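The sink test: teaching a robot to know when it doesn't know

By Seon-mi Lim 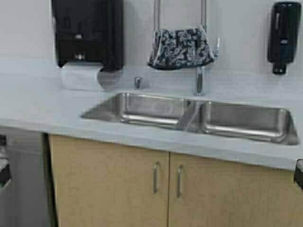 A double sink from the Rirora kitchen set, with a patterned face mask over the tap.

Konrad Lis wants his robot to hesitate. He has spent most of the year on it, and when he gets going on the subject he talks so quickly that I have to ask him to start again.

His group at the Yusof lab works on household tidying, the sort of job where a machine rolls into a kitchen, looks at the worktop and decides what belongs where. Plenty of programs can put a name to a mug. The trouble starts when something turns up in a place it has never been in any of the training pictures. A cloth over a tap is nearly always a dishcloth, so an ordinary program says "dishcloth" and sounds very sure of itself. Hang a face mask there and it will often say exactly the same thing.

The method, which the group calls Pesteo, splits the guess in two. One half of the program sees only the object, with everything behind it blanked out. The other half sees only the surroundings and has to say what it would expect to find in the gap. If the two agree, the robot gets on with the job. If they disagree, it rolls closer, looks again from a new angle and, if it is still stuck, asks a person.

It's such a simple idea! I kept waiting for the complicated bit, and there is one — the hard part was deciding how much disagreement is too much. Set the bar too low and the robot stops at every teaspoon. Lis and his colleagues tuned it on 3,516 views of kitchens and washrooms, all taken from head height, then tried it in 118 new spots where one item was out of its usual place.

The older program, working from the whole picture at once, named the odd item correctly in 61 of them and hardly ever flagged a doubt about the rest. Pesteo got more right at first glance, but what pleased Lis far more was that it gave a confident wrong answer only 3 times. Two of those were sponges.

"I can work with a robot that asks me," he says. "It's the sure ones that put your things in the bin."

There are limits. Shiny steel still upsets the half that looks at objects, and the second look takes time. A faster version, Bendance, has been running since October, and Lis has already started collecting bathrooms.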